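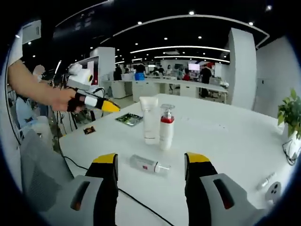
Minutes of the staff meeting, sorting and packing automation
Jamden, Prellthorpe office
June 2023

Chair: Delwyn Trevaskis
Minutes taken by: Araceli Camacho
Present: the day group, the late group, two persons from the Raltau project, one person from payroll
Apologies: the site manager at Escobedo

1. Minutes of the May meeting

The minutes of May were read and accepted with one correction. Under item 4 it was written that the late group "agreed" to the new hours. The late group asked that this be changed to "were informed of" the new hours. The correction is made.

2. Matters arising

The extra chairs have been ordered. The supplier has given no delivery date yet. Delwyn will call them again.

The question of who pays for parking during training days at Escobedo is still open. Payroll has asked head office two times and will ask a third time.

3. Report on the demonstration work

Delwyn reported on the work with the hand-held grippers. Staff members pick up and place pharmacy and bathroom articles on the white table, such as small bottles, tubes, pump bottles and blister packs, and the recordings are used to teach the sorting arms for Escobedo. The target for this stage is 1000 accepted recordings. Delwyn expects that we will reach it before the end of the quarter, if the number of rejected ones goes down.

The most common reason for rejection is that the article is taken too fast. The second is that the person's free hand comes into the recording. Delwyn asked everybody to slow down, also when the day's list is long. It is better to hand in fewer recordings than to do the same ones again next week.

A member of the day group asked if the speed of a person is being recorded and used for the yearly review. Delwyn answered that the time is stored with each recording, but it is not connected to the name of the person in any report that she receives. The member asked to have this in writing. Delwyn agreed.

The late group remarked that small bottles lying on their side are the hardest article, as they roll when the first finger touches them. Raltau answered that these recordings are very useful for exactly this reason, and asked the staff to please continue with them. It was proposed that bottles on their side should not be given to anybody for a whole shift. Accepted.

4. Changes to the jobs at Escobedo

This item took the most time.

Raltau explained the plan. At present there are 49 positions in hand sorting at Escobedo. When the arms are in use, the standard articles will go through them and the difficult ones will still be sorted by hand. Soft tubes, leaking items and opened packs are counted as difficult. Raltau believes that 20 of the positions will change into other work, mostly checking, refilling and clearing jams. No final list exists.

Several members said that "change into other work" is not clear enough. They asked the following:

Will the pay grade be the same? Payroll said that checking is on the same grade as sorting, and clearing jams is one grade higher, but a certificate is needed for it.

Who pays for the certificate? The company, and the training is in paid hours.

What happens to a person who does not want the new work? Delwyn said she does not have an answer and she will not guess. She will bring the question to head office and report at the next meeting.

Will there be forced dismissals? Delwyn said that none are planned. One member asked that the minutes show the word "planned", and it is shown.

A member who worked at Escobedo for many years said that sorting is heavy for the wrists and that she would be glad to leave that part to a machine. But she is worried about the breaks. Today the line stops for everybody at the same time and people eat together. If the arms don't stop, somebody must always stay with them. Raltau admitted that the break plan was not yet discussed. It will be put in the next version of the plan, and the staff will see a draft before it is decided.

5. Workplace at the demonstration tables

The grip of the tool is tiring after a long session. The staff asked for a change of hand or a change of task each hour. Accepted as a trial until the next meeting.

Cables: the cable which crosses the table gets in the way of the wrist. Raltau will look for a way to lead it behind the table. The cables under the desks must also be tied together. Nobody should do this by themselves while the equipment is switched on.

Light: two persons find the ceiling lights too strong in the afternoon. Delwyn will ask the building office if one row can be dimmed.

Articles on the table: please put them back in their box at the end of the shift, with the caps closed. A tube was left open in May and the box had to be washed.

6. Training places

There are 3 places in the first course for clearing jams. Members of both groups can apply, also those with a temporary contract. Applications go to Araceli on paper or by e-mail. The late group asked that the course not be held only in the mornings. Delwyn will ask for one afternoon date.

7. Other business

The colour of the new work shirts was discussed without result.

It was asked if family members may visit the office to see the demonstration work. Delwyn has nothing against it, but visitors must sign in and may not appear in the recordings.

Actions

Delwyn: written answer about recorded times; question to head office about staff who refuse the new work; chairs; ceiling lights; afternoon course date.
Raltau: draft break plan; cable behind the table.
Payroll: parking costs at Escobedo.
Araceli: list of course applications; corrected May minutes to all staff.

The date of the next meeting will be sent by e-mail.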